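Lotommont publishes results of household and shop-floor chore trials

Two-armed machines manage simple tidying but remain slower than people at most tasks

March – Lotommont, the test house for domestic and light industrial equipment, has released the findings of its second round of chore trials for general-purpose robots. The trials set out to measure whether machines now on offer to laboratories and early buyers can carry out ordinary jobs in homes, stockrooms and small shops without a person stepping in.

The short answer in the report is that they can do parts of such jobs. Across 34 chores, each attempted 200 times, only 2 reached the level Lotommont treats as fit for unattended use. Both involved moving rigid items of a known size from one marked place to another. A further group of chores was completed in most attempts but needed help often enough that a member of staff would have to stay nearby.

The chores were drawn up with Bosteo, which runs small convenience shops, and Rakena, a supplier of serviced flats. Each firm was asked to list jobs that take up staff time every day and need no special training. The final list included clearing a table, sorting returned goods, facing up a shelf, folding hand towels, loading a dishwasher rack and putting loose items back in their packaging.

Table work made up the largest share of the programme. Objects were chosen to differ in weight, stiffness and surface, and were placed on cloth as well as on bare tops. Cloth is common in homes and makes the work harder: it shifts when a finger drags across it, and thin items sink into the weave.

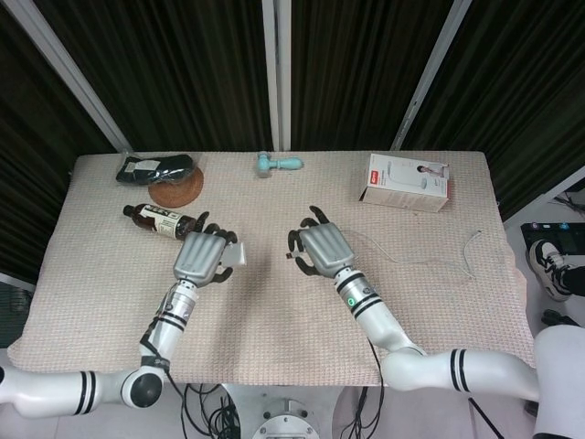

Two-armed tabletop handling on a waffle-textured cloth, with a bottle, a boxed product and other small items.

Flat and thin objects gave the most trouble throughout. Cards, leaflets and labels were picked up at the first try in 41 per cent of attempts. Once a card was held, it was rarely dropped, and the report places the fault mainly in the approach to the object. Bottles lying on their sides were handled more reliably, although a light touch from a fingertip was often enough to roll them away from the expected position.

Soft packs gave mixed results. The machines could lift them, but seldom set them down the same way up. For shelf work, where a label has to face the customer, this counted as a failed attempt. Cables and cords were the weakest category, and no system coiled a lead to the standard asked for by Rakena.

Speed was recorded separately from success. An attempt was allowed to run to its end however long it took, provided nothing was damaged and no one intervened. On every chore in the programme, a trained member of shop or housekeeping staff was faster. Lotommont notes that speed may matter less for work done overnight, but that a slow machine which also stops and waits for help offers little saving.

The report gives separate figures for what it calls recovery: noticing that something has gone wrong and putting it right. A dropped bottle or a cloth pulled out of line was dealt with correctly in a minority of cases. More often the machine carried on with the next step as if the first had been done. Lotommont regards recovery as the main gap between present systems and useful ones, ahead of grip strength or reach.

All attempts were scored under Skarach, Lotommont's marking scheme for manual chores. Skarach gives credit for each finished step and takes marks away for damage, spills and calls for help. It makes no allowance for the type of machine, so the same sheet can be used for a robot, a fixed device or a person. The scheme has been revised for this round – partly finished chores now score lower than before – and results should not be compared directly with those of the first.

Lotommont advises buyers to ask suppliers for results on their own goods and in their own rooms. A high score on one set of objects was a poor guide to performance on another, even where the items looked alike.

The third round will add wet work, including wiping down counters and rinsing cups, and will repeat the cable chores with a wider range of leads. Bosteo and Rakena will both take part.

The full report, the chore list and the Skarach marking sheets are available from Lotommont on request.

Ends

Notes to editors

An attempt is counted as complete when all steps on the marking sheet have been met and no person has touched the machine or the objects.

Percentages refer to first tries unless the report states otherwise.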